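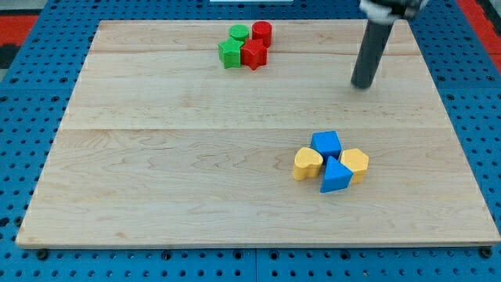 Nanska Customer Help
Ticket: Board rocks on the bench, blocks wander when children sort them
Product: Sotanano jointed wooden play board, with Sotanano sorting blocks
Opened: Mon 20 February
Opened by: Achilleas Makris
Status: Resolved

Achilleas Makris wrote:

Hello, and thank you in advance for reading all of this, I do tend to go on a bit.

I run a small play and learning room for preschoolers and we bought the wooden board and the sorting blocks from you in January. First let me say that the blocks are a joy. The children love the stars best of all, and then the cubes, and the cylinders get used as cups, wheels and birthday candles. No complaints there whatsoever.

My trouble is with the board. We keep it on top of a blue bench with a perforated surface, the kind with little holes all over, which I like very much for other reasons (crumbs and sand go straight through instead of sitting there). For the first few weeks the board lay perfectly flat. Now if I press on one front corner, the opposite back corner lifts a little and comes down again with a tap. It isn't much, but when a child leans in to put a star next to a cylinder, the board tips, and the whole group they have so carefully arranged shuffles apart. You can imagine how that goes over with a three-year-old who has just gotten the greens lined up on one side and the reds on the other.

Is this a fault, or have I done something to it? I should add that we wipe it down every afternoon. I would hate to send it back, it has such pretty grain, and the little knot near the front has become something of a favorite. One of our girls calls it the button.

With kind regards,
Achilleas

Nanska Help replied:

Hello Achilleas, and thank you for such a thorough message - it saves us both a lot of back and forth.

A board made of joined planks will move a little with the seasons, and each plank has its own grain, so one can swell or shrink a touch more than its neighbor. A small rock from corner to corner is usually a slight twist, and most of the time it can be coaxed out. Before we talk about a replacement, could you try a few things and let us know what you find?

1. Take everything off the board and lay it on a surface you know is flat. A stone or glass tabletop is best. Press each corner in turn. If it sits still there, the bench is the culprit and the board is fine.

2. Turn it over and do the same with the other face down.

3. Run a fingernail across each seam. You're feeling for a step, a gap, or any place where the nail catches.

4. Tell us how it gets wiped. Wet cloth or damp cloth? One face or both? And where does it go overnight?

Achilleas Makris wrote:

Good evening! I did my homework.

On my kitchen counter at home, which is stone, it rocks, though less than on the bench. So I suppose it's partly one and partly the other. Face down it also rocks, but on the opposite pair of corners, which I found strangely satisfying.

The seams are lovely. I went along both of the ones I can see on the top face, slowly, with my eyes closed, and my nail slid right over. No step and no gap. The section at the front with the wavy grain felt a tiny bit rougher than the rest, a bit like a peach.

As for the wiping, I asked my colleague, who does the afternoons, and she uses a properly wet cloth on the top only. Then the board goes back on the bench. I'm afraid there's a radiator under the window right beside it. I'm already guessing what you're going to say.

Nanska Help replied:

You've guessed it, I think! Water on the top face, dry warm air coming up through the holes underneath, and the same again the next day. The top takes on moisture while the bottom loses it, and the board bends to suit. The rough patch fits too. Wetting raises the fibers, and you'll often feel it first where the grain pattern is at its widest.

The good news is that sound seams mean the glue is doing its job. Please try the following.

Stand the board on its long edge, away from the radiator, with air on both sides, and leave it for 3 days. Don't put weights on it yet. People reach for the dictionaries right away and it tends to spring back as soon as they come off.

After that, check it on the stone counter. If there's still a rock, lay it high side up, cover it with a dry towel, and put an even load over the whole of it for another 5 days.

While it's resting, have a look at the bench. Slide a straight ruler over the perforated top in both directions and see whether you get light under it anywhere.

The blocks don't need any treatment. A wipe with a barely damp cloth and a dry one straight after is plenty.

Achilleas Makris wrote:

An update from the sickbed. The board spent its 3 days in the hallway behind the coats, and the improvement was so clear that I nearly stopped there. There was still a very faint tap on the counter, so I went on to the towel and the load (bags of rice, which spread nicely).

The bench does have a low spot toward the back. The ruler showed light under it in one direction only. It's a Dromex bench with adjustable feet, and one of those feet had worked its way up, so the top was being pulled a little crooked. I turned it back down until the ruler sat flush. I'd never have thought to look.

Meanwhile the children have been sorting blocks on the rug, and I've been told by several of them that the rug is "too soft for stars." They topple, it seems. So there is some public pressure to finish this.

Nanska Help replied:

Tell them we're working as fast as we can! Let the board have its full time under the rice. When it comes out, smooth the rough section very lightly with fine paper, going with the grain, and dust it off well. Then give it a thin coat of Hidayat board oil, both faces and all the edges. Please do both faces even though only one gets played on. Wipe off whatever hasn't soaked in and leave it on its edge overnight.

Achilleas Makris wrote:

Finished! Sanded, oiled front and back, edges too, and the button looks very handsome. It's back on the bench and I've pressed every corner I could find. Not a tap. This morning one of the boys made a square of two cylinders and two stars at the back of the board, then leaned over with his full weight on his elbow to start a second group nearer the front, and the first one stayed put.

We've moved the bench to the other wall, and there's a note by the sink about the cloth. One last thing, how often should I oil it?

Nanska Help replied:

Wonderful news. Every 6 months is fine for a board that gets daily use, or sooner if the surface starts to feel dry. I'll mark the ticket as resolved, and it will stay open for replies for 19 days in case the tap comes back. Our best to the girl with the button.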